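Lomard Parcel Notes

A small, hand-kept dataset of how small-shop parcels are packed and what state they arrive in

Version 3, last updated December 29, 2019
Kept by Clem Hollis, with a great deal of help from Toon Declercq

What you've found

Hello, and thanks for stopping by! Lomard Parcel Notes is a table of 1586 parcels, one row to a parcel, written up by people who run small mail-order shops (soap, tea, secondhand books, a surprising amount of yarn). Each row says what went into the box, what kind of box it was, how it was padded and closed, and what the customer said about it when it got there. I began keeping it for my own shop in Markport, where I was losing more teacups than I could stand, and then Toon asked whether he could add his rows from Grostitz, and before long other shops were mailing me their notebooks. I typed up most of those on winter evenings, so please be kind about the typos.

What's in the folder

parcels.csv is the main table
shops.csv has one line per shop, with a made-up short code in place of the shop's name
words.txt explains the terms we use, such as "tuck-top" and "crushed corner"
changes.txt is my running list of fixes, going back to the first version

Columns in parcels.csv

parcel_id: a plain number, never reused
shop_code: matches shops.csv
contents: free text, in the shop's own words
box_style: one of 15 styles, all listed in words.txt
padding: paper, shredded card, cloth, none, or other
closure: paper tape, plastic tape, string, tabs only
weight_g: weight in grams with everything inside, blank if the shop had no scale
arrival: fine, scuffed, dented, broken, lost
comment: whatever the customer or the shop wanted to add

The comment column is my favorite and I'd urge you to read a page or two of it before you start making charts. One customer wrote four paragraphs about a jar of plum jam and only mentioned in the very last line that the lid had come off.

How the rows were gathered

Shops filled in a paper sheet or a spreadsheet, whichever they liked. We asked for every parcel sent over a stretch of at least 20 working days, good and bad, so that people wouldn't send us only their disasters. Most shops kept to that. Two of them didn't, and their rows carry the note "partial" in the comment column. Arrival is always the customer's word, and customers differ: what one calls scuffed another will call dented, and Toon and I have argued over plenty of those. Where we couldn't agree we left the customer's word alone.

Things to watch out for

Blank weights are not zeros. Please check how your software reads them, as I've been caught by this myself.

The Bosman shop sheets used ounces until August, and I converted them by hand. If a weight looks silly, it may well be my arithmetic, and I'd love to hear about it.

"Tabs only" means no tape or string at all. There are few of these rows and they nearly all come from shops sending light things, so I wouldn't lean on them to say that tabs hold as well as tape.

Customers' names and streets were never typed in. If you spot one that slipped into a comment, write to me and I'll take it out right away.

Using it

Use the table for whatever you like, classes and shop newsletters included. A mention of Lomard Parcel Notes is appreciated, and a copy of whatever you make would be a treat. New rows are welcome too! Send them in any shape you have and I'll sort out the columns at my end. 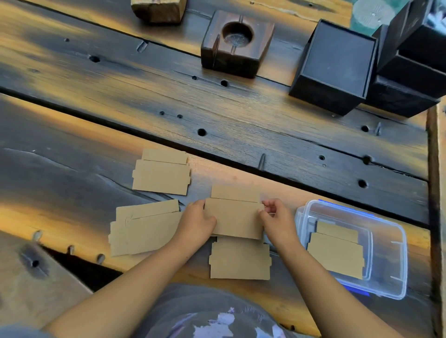
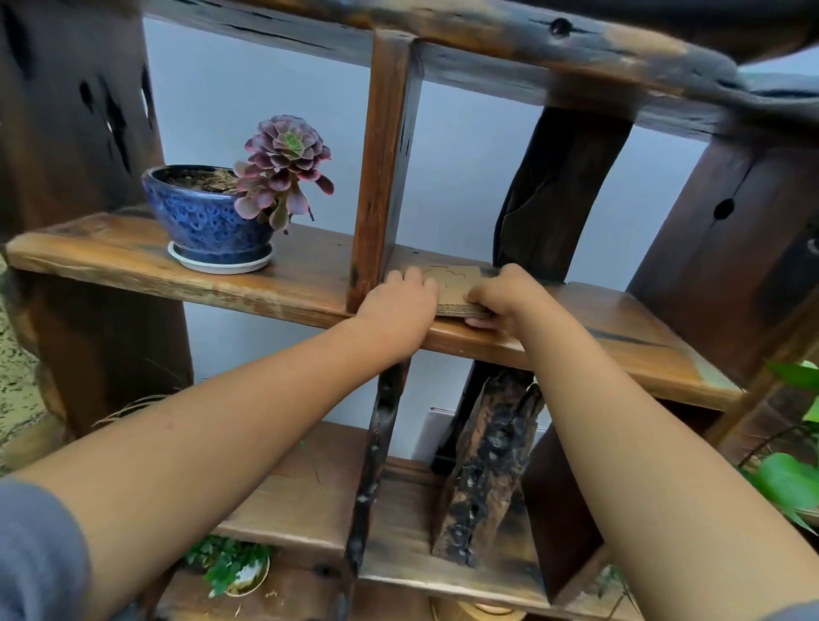

Cardboard and dark wood, with a pair of hands at work in both pictures.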